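Gillwood 样板房开放日走访记

十一月去了一趟 Gillwood，看 Arain 公司在那里的新盘开放日。从 Tonder 车站出来坐接驳车，大约二十分钟到售楼处。开放时间是上午十点到下午四点，我到的时候十点刚过，门口停车场已经停了一半。

签到处发一张纸质平面图和一份价目表。接待我的是 Fouzia Memon，她负责二期的销售。她先讲了整体情况：整个项目规划 700 户，分三期建，一期已经交付入住，二期在售，三期还没有动工。独栋和联排都有，没有公寓楼。当天开放的是两套样板房，一套联排，一套独栋，都按交付标准装修，家具不含在内。

先看联排。户型是三居室，两个全卫，一楼另有一个小客卫。进门是窄过道，左手边是鞋柜，再往里是客厅和开放式厨房。客厅朝南，采光可以，但后院进深不大，隔着木围栏就是后排邻居。一楼铺的是瓷砖，楼上卧室是地毯。主卧放下双人床和两个床头柜以后，过道还能走开，另外两间卧室小一些，其中一间更适合当书房。

厨房台面是浅灰色石材，水槽在窗下，灶台和烤箱随房交付，冰箱的位置留好了，要自己买。橱柜做到顶，最上面一层不踩凳子够不着。我开了几扇柜门看铰链，都是缓冲的，关起来没有声音。有一扇下柜门没有对齐，跟 Fouzia 说了，她记在了本子上。

储物间在厨房旁边，宽度只够一个人转身，层板是可调的。同行的 Nighat Virk 比较在意这一点，她现在住的房子没有储物间，罐头和米面都堆在餐厅角落里。她拿卷尺量了层板间距和深度，结论是一般家庭够用，一次买很多东西的人家就紧张了。
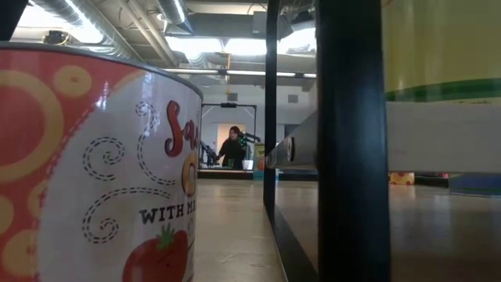 番茄图案标签的罐头。

独栋在小区靠北的一侧，走过去要五六分钟。面积大出不少，四居室，三个全卫，双车位车库。楼上多一个起居区，售楼资料上叫“多功能厅”，可以隔成房间，但隔断要业主自己做，并且要先向物业报备。车库内部做了地坪漆，墙上预留了充电桩的线路，充电桩本身不送。

独栋的后院明显宽敞，装了自动喷灌，控制器在车库侧墙上。Shoaib Mughal 是现场的工程主管，他打开控制器给几组客人看了设置方法，可以分区定时。有人问冬天怎么处理，他说入冬前要关总阀、排空管路，一期业主由物业统一通知，二期照办。

门窗和保温也问了他。两种户型用的都是双层玻璃，外墙保温做法一样，差别在屋顶：独栋的阁楼可以上人，联排的只留了检修口。暖气和热水共用一台锅炉，联排的锅炉在储物间隔壁，运行的时候能听到一点声音，关上门就不明显了。独栋的锅炉在车库。

中午售楼处提供三明治和茶。趁这个时间跟 Hammad Usmani 聊了一会儿，他是一期的住户，住的也是联排，这次是陪他弟弟来看房。他对房子总体满意，提了几个毛病：交房时浴室有一处打胶没打好，报修以后过了三个星期才有人来；垃圾收集点离他家偏远；晚上访客车位不够用。好处是安静，学校走路能到，小超市去年也开了。

物业费按月收，联排和独栋标准不同，包括公共绿化、路灯和垃圾清运，不包括自家院子。价目表上没有写这一项，要单独问。我要了一份书面的收费说明，Fouzia 去办公室打印给我，一共两页，第二页列的是装修报备和押金的规定，建议打算改格局的人先看这一页。

下午看了贷款咨询台。合作的是一家叫 Vuster 的贷款中介，坐台的是 Kausar Qureshi。她按我报的收入和首付算了一遍，联排最小户型的月供是 3263，利率按当天的报价，锁定期要另外谈。她说明这个数不含保险和物业费。我问能不能找别的银行，她说可以，开发商不要求一定用他们，只是走 Vuster 的话，过户费用有一部分减免，减免多少要看签约批次。

付定金以后有一段冷静期，期内退房可以全额退款，过了就要扣手续费。具体天数以合同为准，当天给的只是合同样本，我带了一份回来，还没有看完。

最后自己在一期里面走了一圈。道路已经铺完，人行道有两段还围着，在补路缘石。行道树是新种的，还撑着支架。儿童游乐场建好了，地面是软胶的，旁边有长椅。靠近主路的那一排能听到车声，往里走两排就听不到了，选房号的时候可以留意。二期的工地在东侧，脚手架还没有拆，路口有渣土车进出，住一期东边的人家这段时间灰会大一些。

如果要去，平底鞋比较方便，进样板房要套鞋套。停车免费，接驳车末班是下午四点一刻，在售楼处门口上车。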